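Where do you keep the dish sponge so it doesn't smell?

Home Help > Kitchen > Cleaning

Posted by kaltden_kitchen

We moved into a smaller apartment in May and the sink has no ledge at the back. The old place had a built-in dip for the sponge and I never thought about it. Now the sponge lies flat on the counter next to the faucet and after a few days it smells sour. I squeeze it out every time. I have tried a saucer (water collects in it) and a suction cup holder from Pultberg that falls into the sink at night. The counter space next to the sink is 338 mm wide, so whatever I put there has to be narrow. I use the ordinary yellow kind with the scrubbing side. Is there a better place for it, and how often are you supposed to replace them?

3 replies

Anežka Baláž

Lying flat is your problem. One whole side never gets air, and the scrubbing layer holds on to bits of food. Stand it on end or on its long edge and it dries a lot faster.

You don't need a special holder. I use a small wire rack, the sort sold for a few plates or cups. The sponge goes in upright and leans on the rods, so there is air on nearly all of it. Any rack will do as long as the base is open wire. The ones with a solid plastic tray underneath hold water and you are back to the saucer.

Before you put it away, rinse it under hot water, pick out anything stuck in the rough side, and squeeze it until it stops dripping. Don't wring it by twisting, it tears along the glue line.

Measure first. The Tralten rack I had before was listed as narrow but the feet stuck out past the base, and I had to return it. If the counter really is too tight, put the rack on a table or cart close to the sink. Mine spent a whole winter on a side table and it worked fine.
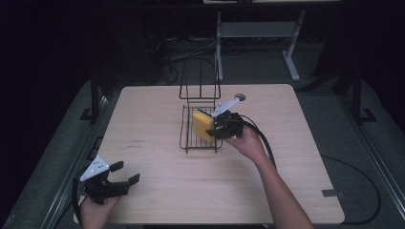
With a thin wire rack, check the coating every so often. Where it chips, the metal rusts and leaves brown marks on the sponge and on whatever the rack is standing on. On a wood surface I would put a folded cloth under it and change the cloth when it gets damp.

As for replacing, I go by smell and feel. If it still smells after a hot rinse, or the scrubbing side has gone smooth, it goes in the bathroom bucket for cleaning the floor, and then out.

dripdry600

just throw it in the microwave

Bohumila Ondrejka

Careful with the microwave. If you do it, the sponge has to be soaking wet and it can't have any metal in it. A dry one can catch fire. I stopped bothering and just buy new ones.

I agree with Anežka about standing it up. I would add that two sponges are better than one. Use one today and the other tomorrow, so each gets a full day to dry. Keep raw meat juice away from both and use a paper towel for that.

Also look at a brush. I switched to one for pans and glasses and only use the sponge for plates now. A brush dries in an hour or so if you hang it up.

kaltden_kitchen

Thanks. I have an old wire rack in a box somewhere, so I will try that first and skip the microwave. The side table idea would work too, there is room by the window.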